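Milon pedestal table -- set-up, section 4
February
By Simin Mirzaei

Fitting the top
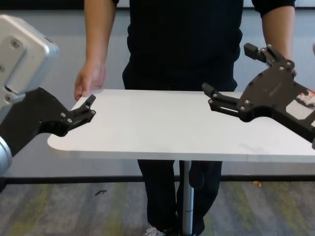

Get the pole tight in the base before the top goes anywhere near it. Two people for the lift. Top is white, rounded corners, one chrome pole under it, so all the weight sits on the one plate. Leave the surface bare like that till step 4 is done.

1. Top face down on a blanket. Plate over the holes.
2. Start all 6 screws by hand, then tighten accross the plate, not round it.
3. Flip it, lower onto pole. Lock collar.
4. Press lightly on each corner. Rocks? Back to step 2.

Note: polish marks wipe off the chrome with a dry cloth.

CAUTION -- dont sit or lean on the edge.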